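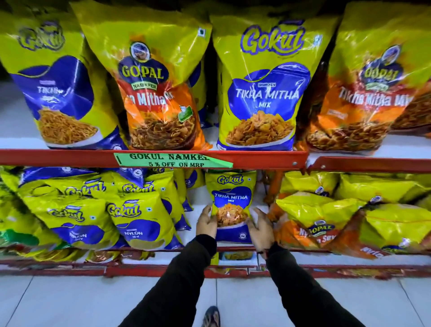
Gokul and Gopal namkeen on the snack shelf, Caltby store

Jobs > Retail & Grocery > Part-time > Evening Stock and Counter Help

We use cookies to remember your saved jobs. OK / Manage settings

Evening Stock and Counter Help (2 openings)
Mundetti Foods, Caltby

Hiring now for November start. Family-run South Asian grocery, 131 Dobre Street, corner by the bus turnaround. Two people needed for evenings, one of them could go full time after the holidays if it works out for everybody.

The job:
- unload the evening truck, check it against the invoice, get cold stuff in the walk-in FIRST
- fill snacks, rice, flour, lentils, canned
- rotate dates, old to the front. Please really do this, we threw out a lot of paneer last winter
- register when it gets busy, bagging, carrying rice to cars
- sweep and mop front at close

Hours are 4 pm to close, four evenings a week. Close is 10 but count on 10:30 by the time the drawer is done. One weekend evening required, you can swap with the other person if you both tell Randi first. Diwali and the week before is all hands, no time off then, sorry.

Pay: hourly, talked about at interview, depends on experience. Paid every two weeks. Staff discount on everything except phone cards and gold-tin ghee. Dinner from the hot counter on shift.

You should be:
- 18 or over
- OK lifting a 40 lb rice bag again and again
- on time. The truck doesnt wait
- fine with basic math and a handheld scanner, we'll train you on ours

Nice to have: some Gujarati, Hindi or Nepali. A lot of our older customers ask for things by the name they grew up with and it helps if you can tell chivda from sev. Not required, you'll learn it in a month. Food handler card also nice, we pay for it if you dont have one.

We carry over 2000 items in a pretty small building so the first couple weeks are mostly learning where stuff lives. There is a map taped up in the back, it's a bit out of date.

Parking behind the store, not in front, not at the Clullura lot next door (they tow).

To apply: come in before 3 pm and ask for Randi Eklund, or leave a filled in form at the register. Forms are in the tray next to the scale. No resume needed but bring one if you have it. Two references, at least one from a job or teacher. Please dont call during the dinner rush, no one can get to the phone.

Open untill both spots are filled.

Related jobs
Produce Clerk, mornings, Caltby
Delivery Driver, Clullura Bakery Supply
Weekend Cashier, Dobre Street Pharmacy
Kitchen Prep, Mundetti hot counter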